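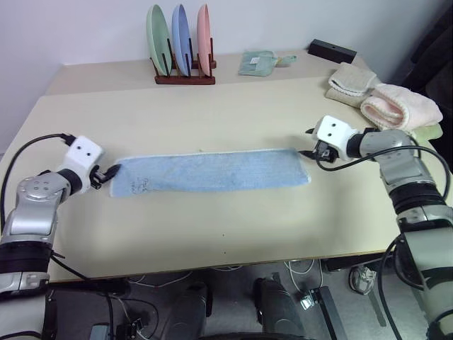
Both arms on a blue towel at the Flundcombe cell, with the plate rack at the back of the table.

The Morning Check

Keeping a towel-folding cell running is mostly a matter of fingertips, cables and lint

2/16/23
771 shares | 11 comments

The first job of the day at the Flundcombe cell is wiping the table. The second is wiping the fingers. Power comes third, and the arms don't move until a technician has walked the cables by hand from the wrists down to the floor.

The cell has two arms and one long beige table. It handles household cloth: hand towels, bath towels, dishcloths and pot holders. It was put together by Yatsenko, a small integrator that used to build packing lines for bakeries, with arms from Lamitz and control software called Clarkora. The towels come from a commercial laundry that wants to know whether a machine can take over the last few feet of the folding room. That question is still open. I spent two days there to look at something narrower, the work it takes to keep one such cell fit to run.

It takes 40 minutes every morning. There is a printed sheet in a plastic sleeve, and the person on shift works down it with a grease pencil.

The table gets done first because lint travels. New terry sheds a lot and old terry sheds nearly as much, and what falls off ends up wherever the cloth is dragged. The crew uses a damp microfiber rag and then a dry one. They tried a shop vacuum last year and gave it up when the nozzle kept bumping the back section of the table, which sits higher than the front and is lined up to the arms. After the third bump they had to do the whole table alignment over, and that cost them an afternoon.

The fingers are next. Each arm ends in a black gripper with two fingers that close toward each other. The tips are small, and everything the cell does with cloth depends on them. If they meet square, the gripper can pick up a single layer at a hem. If they meet a little off, the cloth rolls out of the pinch as soon as there is any pull on it. The technician closes each gripper on a strip of thin paper and tugs. The paper should tear before it slides. If it slides, the tips come off and get cleaned with alcohol, and if it slides again they get replaced.

Tips are replaced often. The log for the left arm shows the current pair went on at cycle 3832. Most of the ones that came before it are in a coffee can on the supply shelf, each pair held together with a rubber band and a paper tag. I went through the can. The wear is all in the same place, a polished patch on the inner face just below the tip, where a folded hem sits when the gripper closes on two layers at once.

Yatsenko's first tips were rubber-faced. They held very well and let go badly. A towel would stay stuck to one finger after the gripper opened, and the arm would carry it off toward the next job. The second design had fine teeth, and these pulled loops out of the terry. The laundry complained. The ones in use now are plain, with a slight chamfer, and the crew makes up for the lower friction by choosing better places to grab.

Where to grab is the part of the setup that took longest. On a towel the good spots are the corners and the short ends, where the hem is thicker than the body and stands up a bit from the table. The gripper comes in low, with its fingers angled, and closes just above the surface. How far above is a number in Clarkora called the table offset, and it is checked every day. Too high and the fingers close on nothing. Too low and they scrape.

The check is simple enough. The technician lays a feeler gauge on the table, brings the gripper down to its zero position and slides the gauge underneath. It should drag lightly. This gets done at three spots per arm, then once more on the rear section. The offset drifts with the weather. In November the building's heat came on for the season and both arms read low for most of a week, until somebody thought to let them warm up before taking the measurement. There is a line on the sheet for that now. Warm up, then measure. 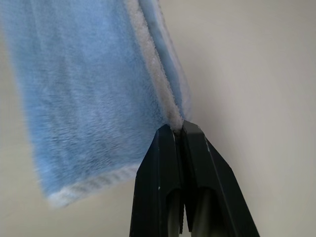

Cloth with a deep pile is the hardest on this routine. The pile squashes down under the fingers, so the gripper feels resistance before it has hold of the weave underneath, and a grasp that looks fine on the monitor can be holding nothing but fuzz. The crew's answer is a lift test. After every first grasp the arm raises the cloth a short way and waits. If the load reading at the wrist stays steady, the job carries on. If it drops, the arm sets down whatever it still has and tries again from a different spot along the edge.

The wait was set at a full second to begin with. The people at the laundry watched a video and asked why the robot kept stopping to think. It has been shortened twice. The technician I shadowed would like to have some of it back, and has written so in the margin of the log.

Cameras come after the fingers. There is one at each wrist and one higher up that sees the whole table. The wrist cameras ride close to the cloth, so their lenses pick up fibers, and a single fiber across a lens will show up as a long pale line in every frame. The software has more than once taken such a line for a hem. The lenses are blown off with a hand bulb. Canned air is banned in the cell after a can spat liquid on a lens and left a ring that took most of a morning to get off.

Then the calibration. A printed board goes on the table and both arms look at it from a set of fixed poses. Clarkora compares what each wrist camera sees with where the arm believes it is, and gives a score. The crew doesn't trust the score by itself. They also do what they call the handshake, where the two grippers are brought together over the middle of the table until the fingertips nearly touch. Any error between the arms shows up as a gap you can see. If it is wider than a credit card, they recalibrate.

The handshake matters because so much of folding is done with both arms on the same piece. One gripper takes each short end, they pull the towel straight, and they lay it down flat before the first fold. If the arms disagree about how far apart they are, they either leave slack, and the towel goes down wrinkled, or they pull against each other. The Lamitz arms are strong enough to do themselves some harm that way. The force limit is set low, and when it trips both arms stop where they are and hold on. A person has to open the grippers from the keyboard.

I saw it trip once. The towel was an old one with a shrunken edge, shorter than the model expected. The technician typed the release, took the towel off the table, measured it with a sewing tape and wrote the length on the sheet. Then the towel went back in the pile for another try. The force limit stayed where it was.

Cables are the thing most visitors ask about. The power and signal lines to the wrist modules run on the outside of the arms in big loose loops. It looks untidy. Yatsenko had them clipped down tight for the first month, and two failed inside the jacket at the wrist where they bent the most. With a loop, the bend is spread over a longer stretch of cable. The cost is that a loop can catch on things, and so the crew runs each arm through its widest reach at slow speed every morning and watches. Anything that touches gets moved, whether that is the cable or the object.

There are plenty of objects. The cell isn't kept clear the way a factory cell would be. A wooden rack of plates stands at the back, and spare towels are stacked off to one side. The arms have to work with all of it in reach, and the crew shifts things around between runs so the software doesn't get used to one layout. Each item has a line in Clarkora's list of things to stay away from. Forgetting to update the list after moving the rack is the most common mistake on the sheet. It has cost them one plate so far.

The floor is a sore point. Some of the lines cross it, and people walk there. The plan is to put in a raised channel, and the channel has been on order since the fall. Until it comes, the rule is to look down.

Repairs beyond tips and cables are rare and slow. One wrist module was swapped last year. The module itself comes off with a handful of screws, and the swap took less time than lunch. Getting the arm back to its old accuracy took two days, most of it spent finding out that the new unit sat a hair further forward than the old one. Lamitz now ships a small shim with its spares. The crew keeps a bag of them in the drawer with the feeler gauges, along with tweezers for pulling threads out of the finger slots.

Thread in the slots is the last thing on the sheet. The moving parts of the gripper are partly open, and loose fibers work their way down in there during the day. You don't notice it until the fingers start to close unevenly. The technician shines a penlight in from below, picks out what is there and sticks it to a piece of masking tape on the back of the sheet. It is mostly white, with some blue and pink. After that the sheet goes in the binder, the towels go on the table, and the first run starts a little before nine.

The laundry's trial runs through the summer. Yatsenko has quoted for a second cell with the cables in a covered loop and finger slots that close off at the bottom. The laundry has asked for a price without the plate rack.

11 comments

RELATED
What a spare gripper really costs
Inside a bakery line that runs on two people
Cable wear: how to find it before it finds you
Terry, waffle, huck: a short guide to towel weaves
The case for writing the log by hand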